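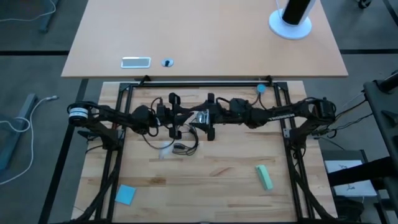
Citlali Jaramillo
September 1, 2025

Spending Labor Day the traditional way, reading planner logs. A thread on what I've learned about two arms that both want to be in the same spot.

1/ Our planner is called Merine. It treats the left arm and the right arm as one big robot with a lot of joints. Very elegant on a whiteboard. On the bench, each arm has its own opinion about what time it is.

2/ The clocks were 19 milliseconds apart. You won't notice that when the arms are at opposite ends of the bench. You will notice it when the fingertips are supposed to meet over the middle and share something small and shiny.

3/ Shiny is its own department. Atinga (perception) loves matte things. Put a stapler or a sticky note on the bench and it's very sure of itself. Give it anything see-through and the depth comes back full of holes, which it then fills in with confidence.

4/ Same story with chrome. A polished socket shows it a stretched copy of the room, and the depth estimate lands somewhere inside the reflection.

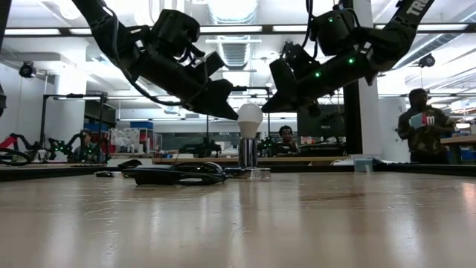 5/ So for the bulb task I quit asking for a perfect pose. Atinga now reports a pose plus how much it doubts itself, and Merine slows the grippers down as the doubt goes up. Took me 40 lines of code and most of a week to delete the 500 lines it replaced.

6/ Cables: not in the collision model. I know. The links are in there, the grippers are in there, the table is in there. The cables are represented by me, standing nearby, making a face.

7/ Someone will reply "just use a soft-body sim." I did. Skatska ran one wrist cable for 1196 seconds and then gave me a cable that passed through the forearm. Very soft indeed.

8/ What did help was dumb. One clock for both arms, and a check in Dukilix that refuses to start a plan if the timestamps disagree. It refuses a lot. I've stopped taking it personally.

9/ Still open: handoffs where both grippers have hold of the part and each controller thinks the other one is a disturbance. Right now I drop the stiffness on one side and call that side "the polite arm" - the config key is literally polite_arm. It's in review.

10/ I'd like to have the compliance stuff cleaned up by October. Code for the clock check goes up once I've taken the swearing out of the comments.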